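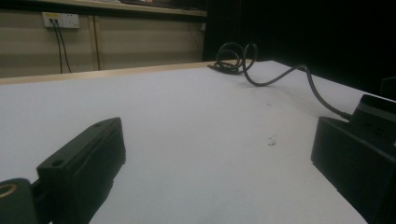 4. Where readers choose to sit

4.1 Setting and approach

The material in this section comes from the reading diaries kept in Misia and Kekana, the two towns introduced earlier. Readers in nine public reading rooms were given a small notebook and asked to write down, each time they came in, where they sat, what they were reading, and anything about the seat that pleased or bothered them. We had hoped for a line or two per visit. Many of our readers were far more generous than that, and we have spent a good part of the winter in their company, going through 1,677 entries from 111 people, some in pencil, some in green ink, and one set written entirely on the backs of bus tickets and tucked into the notebook cover.

Diaries have well-known weaknesses. People forget, and they tidy things up, and a reader who has had a bad morning may find fault with a chair that suited her perfectly well the week before. We decided early on to live with this. What we wanted was the everyday talk people use for comfort, and for that a diary seems to us kinder and more useful than a rating scale. Entries were read twice, first by the author who had visited the room and then by Reshma Joubert, who had seen none of the rooms and could take each writer at his or her word. Where the two readings differed, the entry was talked over until a label was agreed on or the entry was set aside as unclear.

4.2 Light on the page and light on the table

Light came up far more often than warmth, noise, or the softness of the chair, and it came up in ways we had not fully prepared for. Our first coding sheet had a single line for it, with "too dark" at one end and "too bright" at the other. By the end of the first box of notebooks that line had been crossed out. Readers did complain of dim corners, of course, and of low afternoon sun. Yet a good many of them wrote about the table itself: whether it was pale or dark, whether it threw the light back up at them, and whether the brightness stayed put as the day went on.

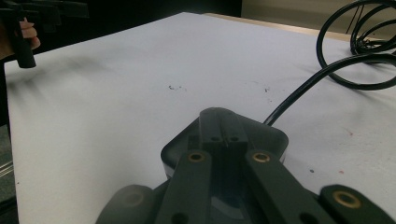
Vol. 9, No. 2, p. 111

Figure 2. White tabletop with a matte surface. The light is uneven, brighter toward the center and right of the picture and more shadowed toward the upper left.

Pale tables divided our readers quite sharply. For some they were a pleasure, "like having a second window," as one retired schoolteacher in Kekana put it, and she went on for most of a page about how small print in her old atlas came up clearer there than at home. Others found the white tiring. They could manage a newspaper, which covered most of the surface in front of them, but with a slim paperback there was a wide margin of brightness all around the page and they grew restless. Several got around this by laying down a coat or a scarf, and one gentleman brought a green blotter from home and was so pleased with it that he mentions it in every entry until the end of February.

Uneven light such as that in Figure 2 was often put to use. Regular readers knew very well which end of a table was the brighter one, and they would pick their place to suit the book they had with them. The shaded end was liked for novels and for magazines on shiny paper. Forms, maps, knitting patterns, and anything in a foreign language went to the bright end. A few pairs of readers had worked out a standing arrangement and swapped places halfway through a visit (in one case with a good deal of grumbling, faithfully recorded by both sides).

4.3 Habit and the "own" seat

It would be easy to make too much of light, and the diaries warn us against it. A fair number of readers went back to the same seat visit after visit and wrote fondly about it while listing everything that was wrong with it. The chair wobbled, the sun was in their eyes by three, the door let in a draft, and they would not have sat anywhere else. When we asked one such reader in Misia why she did not move one place over, she answered that the next place was her neighbor's, and that her neighbor might come in.

We coded these entries separately under "attachment" and left them out of the comparison of table surfaces in the next section. Entries in which a reader was kept from the usual seat and described a different one were retained, and they are marked in the tables with an asterisk.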